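Food Waste in the Krasniqi Hall Kitchen
Student project report, Nutrition and Food Systems

Ermira Halilović, Ewan Mowat, Tsehay Gudeta

Background

Krasniqi Hall has a shared kitchen on each floor. Residents buy and cook their own food, and the hall does not keep any record of what gets thrown away. We wanted to know which foods are wasted most and what reasons residents give.

Method

We ran the study for 4 weeks, ending in May. Residents on 7 floors were asked to write down each item they threw out, with a reason, on a sheet taped to the fridge. We also sent a short survey to 100 residents. Peels, bones and coffee grounds were left out.

Results

The sheets gave us 239 entries. Bread was the most common item, followed by salad greens and cooked rice. The usual reason for bread was mold. For rice it was "made too much" — this came up on every floor. Several people wrote that they had forgotten what they had in the fridge.

Entries dropped off in the last week. We think people got tired of the sheets, so the total is probably too low.

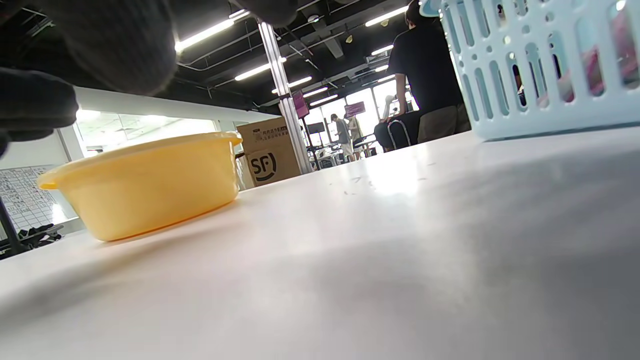 Portion size was the topic residents had the most to say about in the survey. Many cook rice or pasta straight from the bag without measuring. A wide-rimmed bowl like the yellow plastic one can hold more than one person needs, and filling it to the top is an easy habit. Mirjana Atanasov, our adviser, suggested we test a marked measuring cup on one floor, but we ran out of time.

Limits

The entries were self-reported and we did not weigh anything. A half slice of bread and a full loaf both counted as one entry. A repeat study should use a kitchen scale.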